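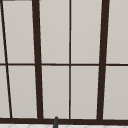 4.2 Washing-up tasks in Plilarero

This section covers the sink tasks in the Plindley kitchen. Read section 4.1 first if the arm has not been loaded.

1. Open the kitchen and choose Sink from the task list.
2. Set the number of attempts. The default is 21.
3. Set the time limit for each attempt to 480 seconds.
4. Place the plate in the left basin. It may lean against the basin wall.
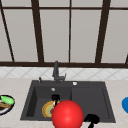 5. Check that the hand marker is on. It is drawn as a red sphere and has no weight, so it cannot knock the crockery.
6. Press Run.

Note: The tap does not give water in this version. A pass means the plate was gripped, lifted clear of the sink and set down on the worktop. It does not mean the plate was cleaned.

Caution: Do not treat a pass here as proof that a real arm can wash up. In our own trials the Kokance controller passed 3 attempts out of 21 with a leaning plate, and 2 of those took nearly the full time. Picking a plate out of a basin is still hard for a machine. Scrubbing and rinsing have not been tried.

7. When the run ends, save the log before you close the kitchen. Unsaved logs are lost.

If the gripper stops on the sink rim, press Reset and raise the start height. For other faults see section 6, or write to Charmaine Ntuli at the Parry office.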